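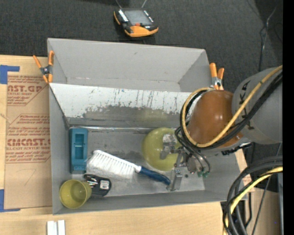
Home Articles Methods Contents
6 min read 9 shares

4.2 Equipment costs and replacement planning

The budget for the Nerkholm cell was drawn up by Vidmar and Lumenta before the arm was ordered, and it covered the arm, the gripper and one year of service. Small fixtures were left out. We had assumed they would come from general lab stock, and most did, but they still had to be replaced and someone had to order them.

Purchases outside the original budget came to $1,512 in the first year. Spare gripper parts took the largest share, followed by cables and hoses. Bins were cheap but went faster than planned. The divider panel in Figure 4 has scratches and chipped paint along its length, and we now allow up to $300 a year for bins and panels. Spring clamps with orange grips, also in Figure 4, are bought by the box from Trolton.

For the second cell, at Drarnel, we set aside $3,546 for fixtures and spares from the start – a separate line, reviewed every May. Household test objects such as cups, bowls and brushes are charged to the same line.

Comments (0) Next: 4.3 Floor space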